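Kokonine tabletop cell

The Kokonine cell is a shared work station with a robot arm, used for practice in grasping household objects. It was set up by Marcela Lukáč and is looked after by Beatrice Simiyu. The arm works over a white table.

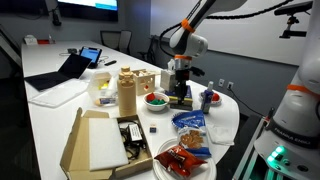

Gripper over the crowded table; the arm at right carries the label "FRANKA EMIKA".

Setup

The base is bolted first, then the gripper is fixed with 4 screws. The wrist camera must be calibrated again after every change of fingers — also when the new pair is the same type. 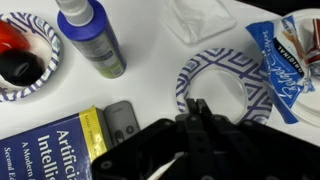 Maintenance

The screws of the gripper are checked after each 700 grasps. Finger pads are replaced in pairs, and the 2 old ones are thrown away. Cables should have enough slack for the full turn of the wrist.
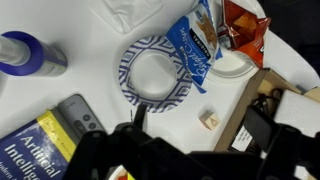 Spare pads come from the firm Kubíček. An older guide, called Lemen, gave a different order of steps and was withdrawn in August.

Last revised: Jan 30, 2020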